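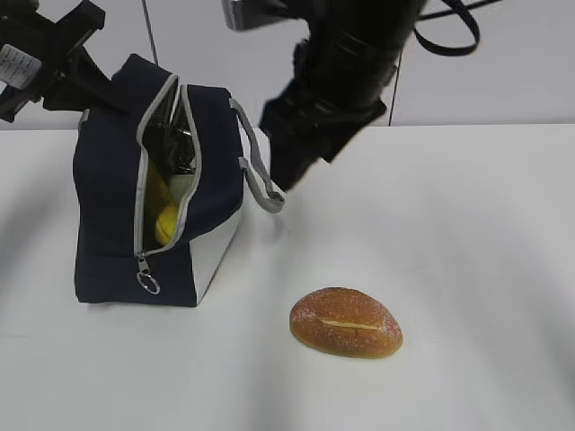
Packed Lunch Saturday Returns to Lurbridge in March

Search this site Enter keyword Go

LURBRIDGE – Griltari, the lunch bag and food container maker based in Lurbridge, will hold its second Packed Lunch Saturday in March at the company's shop and test kitchen on the Gollport road. Doors open at 9 a.m. and the last packing table closes at 3 p.m. Entry is free.

The day is meant for parents, shift workers, students and anyone else who carries a meal from home. Visitors can bring the bag they use now, pack it at one of the tables with food supplied on the day, and ask the kitchen staff for help with what goes where. Bread rolls for the event will come from Bundgaard, a bakery in Gollport that has supplied the Griltari staff canteen for 15 years.

Last year's event filled up before noon and some families had to wait outside in the rain. This year the company is using both the shop floor and the test kitchen, which gives room for 110 people at a time. No booking is needed for the packing tables. The two short classes listed further down do need a booking.

What the day is based on

Over the winter Griltari asked its customers what they pack, how they carry it and what comes home uneaten. The company received 3,531 replies. Bread was the food people mentioned most, and also the one they complained about most. The usual trouble was a roll that went into the bag whole and came out flat, or one that picked up damp from a cold drink.

Fruit was next on the list of complaints. Many people put it in first so that it sits at the bottom, then forget about it until the evening. Others said that they stopped packing fruit because it bruised.

"Most of the questions we get are about the bag, but the answer is often the order you put things in," the company said. "We would like people to come and try it with real food in front of them."

Packing advice from the test kitchen

The kitchen staff have put together the notes they will be using at the tables. They apply to any soft insulated bag with a zipper opening, whoever made it.

Lay everything out on the table before you start. A navy lunch bag with a gray lining, of the kind many people own, looks roomy until the wrapped items are in, and the roll is often still on the table when the zipper is half closed.

Put cold packs and drinks flat against one side. Keep bread on the other side.

Let a fresh roll cool fully before it goes in. A warm roll gives off steam and the crust turns soft. If the roll is already slit, fill it at home only when the filling is dry – cheese or cold meat will do well. Wet fillings such as tomato are better in a small tub and added at lunchtime.

Round fruit can go low in the bag as long as nothing heavy is next to it. Snacks in crinkly wrappers take up more space than they need, so press the air to one end and fold it under.

The roll goes in last, on top. Close the zipper slowly and stop if it pushes against the crust.

At the end of the day, empty the bag and wipe the lining with a damp cloth. Leave it open overnight. Flour and crumbs collect in the bottom corners and along the zipper, and a dry pastry brush will get them out.

Classes

Two classes will run in the test kitchen. "Rolls for the Week" starts at 10 a.m. and covers shaping, baking and freezing a batch of oval rolls. It is led by bakers from Bundgaard. "Five Lunches, One Shop" starts at 1 p.m. and deals with planning a week of packed lunches from one shopping trip. Each class costs $2 and places can be booked at the shop counter or by phone. Children may attend with an adult.

Bag repairs

Griltari will also run a repair bench throughout the day. Staff can replace zipper pulls and restitch handle straps while people wait. Torn linings take longer and will have to be left at the shop, with collection the following week. Bags from other makers are welcome if the parts fit. Please bring bags clean and empty.

Getting there

The shop is a short walk from Lurbridge bus station. Parking behind the building is limited and will be kept for visitors with disabled badges. The Gollport bus stops across the street.

About Griltari

Griltari designs and sells insulated lunch bags, food tubs and drink bottles from its shop in Lurbridge. The test kitchen is open to school groups on weekdays by arrangement.

Press contact: Griltari Press Office, Lurbridge | © Griltari. All rights reserved. | Back to top

We use cookies to remember your settings. Accept Manage cookies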